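Prarnero hand gripper

The Prarnero is a hand-held two-finger gripper sold as a kit by Hutsuliak, a small maker of robot parts based in Furville. It is used to record how a person picks up, moves and sets down everyday objects, so that the recordings can be used to train robot arms. The operator holds the tool by a handle and works a trigger that opens and closes the fingers. A camera mounted on the body faces the fingers and the area in front of them. The same finger set can be fitted to the Grimovgate, a powered wrist unit from the same maker.

Background

Hutsuliak first made fingers and linkages for other companies' robot arms. The Prarnero grew out of a test jig used in the Furville shop to compare pad materials. Customers who visited the shop asked to buy the jig, and a version with a camera mount was put on sale the following April. The first run had a fixed handle and no way to record finger opening. Both points were changed in the second version, which is the one described in this article.

Design

The gripper has two fingers that face each other and close toward the middle. Each finger is carried on a linkage arm, and both arms are driven from a single sliding block inside the body, so the fingers always move by the same amount. The sliding block is connected to the trigger by a short pull rod. A spring returns the fingers to the open position when the trigger is let go.

The fingers are matte plastic blocks with a flat inner face. Small round mounting holes allow a finger to be taken off and replaced with another shape. The arm joints run in metal bushings pressed into the plastic. The inner faces are covered with friction pads, which are stuck on and are treated as a wear part.

The opening between the fingers is read by a sensor on the sliding block. The reading is stored alongside the video, so each stretch of footage can be matched with the position of the fingers. The maker lists the sensor cable as a spare part under number 3731. 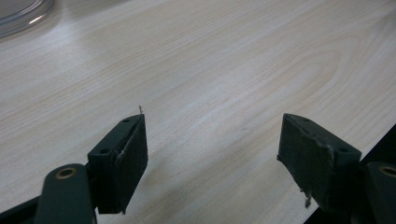

Page last changed: 22/07/2021

The finger set in dark green plastic, open over a wood-grain tabletop. The dark gray pads are scuffed, with a frayed tuft hanging from the lower edge of the right one. The arm joints have brass-colored rings.

Kit contents

The standard kit comes partly assembled. It contains the body and handle, one pair of fingers, one pair of linkage arms, the camera mount, the sensor board with its cable, and a bag of 77 screws and other small parts. It also includes 4 spare pads, enough to cover both fingers twice. The camera is not included. A narrow finger pair for small items and a long pair for deep containers are sold separately.

Assembly takes nearly 11 hours for a first-time builder, according to the printed guide. Most of this goes into fitting the linkage and setting the pull rod length. If the rod is too long, the fingers do not close fully. If it is too short, the spring cannot bring them all the way back.

Use

Before a session the operator opens and closes the fingers fully so the sensor can store both end points. Tasks are then recorded one at a time. Common ones include moving cups and small containers across a table, sorting parts into trays, and folding cloth. The guide asks for steady light and advises against fast turns of the wrist, which blur the video.

Care and wear

Pads are the part replaced most often. The covering can lift at the edges or shed fibers with use, and loose threads should be trimmed before they reach the joints. Old glue is removed with a plastic scraper, and the new pad is pressed on and left overnight. The bushings need no oil. Hutsuliak recommends changing both pads together, as a new pad grips harder than an old one and can twist a light object as the fingers close.

Variants

The fingers and pads for the Grimovgate are the same as those for the hand tool, but its arms are thicker at the base and are driven by a motor. Linkage arms therefore cannot be swapped between the two products. Footage recorded with first-version hand tools has no finger readings and has to be labeled by hand.

See also

Grimovgate wrist unit
Friction pad
Parallel gripper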